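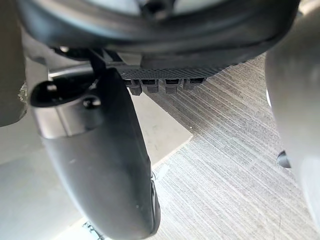 By Azra Lazarević
Opinion | August

Maintenance of the gripper on a robot cell is commonly treated as a task for the last minutes of a shift. At the Penby plant, where I am responsible for the upkeep of two such cells, it was treated that way until last year. I believe the practice should end, at Penby and elsewhere.

The arm itself is rarely the difficulty. Its service intervals are written down, its faults are logged, and a contractor attends when called. The parts at the wrist receive far less attention. Fingers, brackets, clips, screws and connectors are small, they sit close together beneath the housing, and they are handled by whoever happens to be nearby. A screw tightened by feel on one shift may be tightened again by feel on the next. Neither action is recorded.

Our present procedure was drafted with Bogdan Bucur of Dumitrescu, the firm that services our cells. It requires that the wrist be inspected every 2000 cycles with the power isolated. The technician checks the finger mountings, confirms that each connector is seated, and clears debris from the work surface before the cell is returned to service. Any screw that has moved is marked and entered in the log. The inspection takes about 92 minutes, including recalibration.

Production managers object to that figure, and the objection deserves a serious answer. An idle cell costs money. However, the time lost to an unplanned stop is also charged to production, usually under another heading, and it seldom appears beside the maintenance hours when budgets are compared. Our colleagues at the Grurine site keep both figures on one sheet. I would recommend that every plant do the same before deciding that inspection is too expensive.

I would go further. The technician who performs the inspection should have the authority to keep the cell out of service until the work is complete. At present that decision rests with the shift lead, who is measured on output. Mr. Bucur does not share my view on this point and would prefer a joint signature. The matter remains under discussion, and the procedure will be reviewed again when the second set of fingers is due for replacement.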